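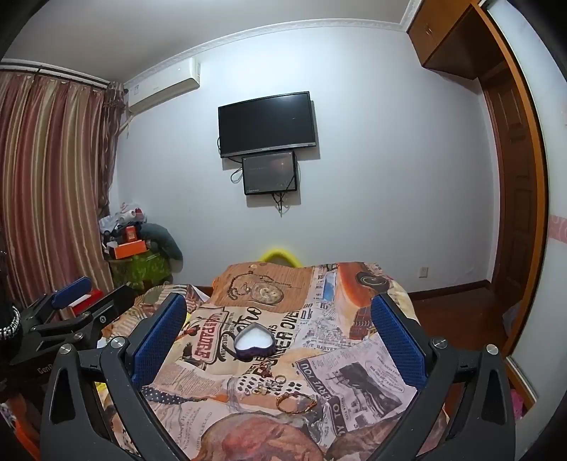 How to wax your touring skis at home

Before a trip to Grirness I always wax the evening before, so the base has the night to rest.

Clean the base with a soft cloth and let it dry. Set the iron low — if the wax smokes, it is too hot. Drip the wax along the ski and spread it slowly from tip to tail, 2 passes. Never stop the iron in one place.

Wait 30 minutes, then scrape with a plastic scraper and brush well. For days above 2,000 meters I choose a colder wax. Keep it away from the edges where your skins will stick.

Mirko Benedetti

Related
Pirnby hut in spring snow
Packing for two nights at Grube

We use cookies to improve this site. Accept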